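Print this page | E-mail this page

Drirero Reading Circle: minutes of the ordinary meeting
8 June 2023
Minutes taken by Alina Iordache

1. Minutes of the previous meeting
The March minutes were accepted with one correction. Under item 4, "second edition" should read "second printing". The text is the same in both.

2. Book under discussion
Members discussed Ludska, a first novel in translation, published by Orico. The paperback runs to 851 pages, including a glossary and a family tree.

2.1 Structure. The novel is in four parts, each told by a different member of the Barbu household. The meeting found the first part slow. The first 60 pages deal almost wholly with a boundary dispute, and the outcome of the dispute is not given until part three. Two members had stopped reading at that point and gone back later. One had not gone back.

2.2 Translation. Dialogue was thought natural. Objection was made to footnotes in the letters, which interrupt the reading and in several places repeat the glossary. The proverb on the title page of part two is translated differently when the grandmother says it later. It was not agreed whether this is deliberate.

2.3 Ending. Opinion was divided. The majority view was that the last chapter settles the inheritance but leaves the younger brother's absence unexplained. A minority held that his letter in part two explains it.

2.4 Rating. Seven for, three against, one abstention. Ludska goes on the recommended list with a note on length.

3. Reviews
Members' reviews are to be no longer than 1,000 words. Two of those received for the spring round were over the limit and have been returned for cutting. Reviewers given a free copy by the publisher or author must say so in the first paragraph. It was asked whether this covers copies won in a draw. It does.

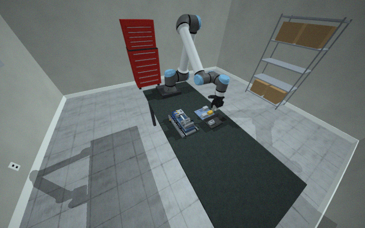
4. Next title
Three titles were put forward. The short story collection was chosen on a second vote. Members wanting the large print copy should put their names down before the next meeting, as there is only one.

5. Loans
Four copies of the March title are still out. Borrowers will be reminded by e-mail. Copies of Ludska may be kept until the next meeting by members who have not finished.

6. Any other business
A request to start half an hour earlier was put to the vote and not carried. The proposal for a separate poetry evening was held over.

Action: A. Iordache to send the corrected March minutes and the review guidelines to all members.

Print this page | E-mail this page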